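Ticket 511: Second set of grippers, purchase or repair
Queue: Equipment requests
Opened by: Nikola Wasilewska
Status: Waiting on quote
Site: Vekilden, upstairs bench

Nikola Wasilewska, 9:10 am
I need a decision on the grippers before the July order closes. The left one has started to lose its hold on round items. It closes, reports that it has closed, and then the item slides down between the fingers during the lift. Flat items are fine. The right one has no fault that I know of, but it has the same hours on it and I would like to plan for both at once.

Budget line is the small equipment one. I have not put anything against it yet.

Bronisława Zalewska, 9:42 am
Before we buy, please rule out the cheap causes. Check the finger bolts, check the cable at the connector, and run the grip test again at the default force setting. Somebody lowered it in the spring for the paper cup work and I don't see a note saying it was put back.

Nikola Wasilewska, 11:25 am
Done. Results:

Bolts: two on the upper finger were loose. Tightened.
Cable: reseated at both ends, no change.
Force setting: it was still on the low value. Put back to default.
Grip test after the changes: 28 lifts, 20 held. Before the changes it was closer to half.

So it is better but not good enough to leave running alone. The failures were all on smooth plastic. I think the finger pads are worn and the joints have some play in them. Tightening the bolts did not take the play out.

For planning purposes, these are the kinds of items we have to be able to handle on this bench: a full water bottle, scissors, a pen, a ruler, a mesh pen holder, a ball in a bowl. Any replacement has to cover that range without changing fingers between items.
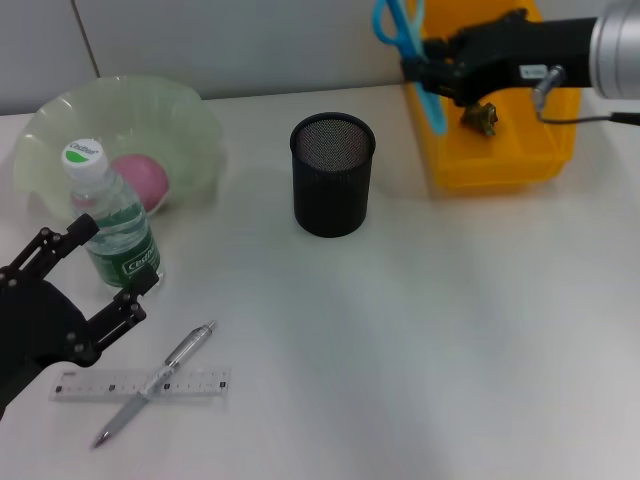

Hubert Kubiak asked whether we had priced the pads alone. Kurek sells them as a spare, and at his site a pad change fixed the same kind of slipping. He would not buy complete grippers until that had been tried, and he would order pads for both sides so the two arms wear at the same rate.

Nikola Wasilewska, 1:15 pm
I had not priced the pads. Asked Kurek just now. They have them, but the lead time is 60 days, and they will not split a pack. Storkamel quoted a complete gripper from stock, delivery included, and I have attached that quote to the request. Asteo has not answered.

Joint play is a separate problem. Kurek says pads will not help with that and the unit would have to go back to them for service.

Bronisława Zalewska, 2:05 pm
Then split it. Order one pack of pads from Kurek now, that comes out of consumables and does not need my signature. Put one complete gripper from Storkamel on the July order for the left arm. When it arrives, send the old left one in for service and keep it as the spare. The right arm stays as it is until the pads come.

Please get the service price in writing first. If it is more than half the cost of a new one I don't want to send it.

Nikola Wasilewska, 2:20 pm
Pads ordered. Service price requested from Kurek. Ticket stays open until I have it. In the meantime the left arm only runs with someone at the bench.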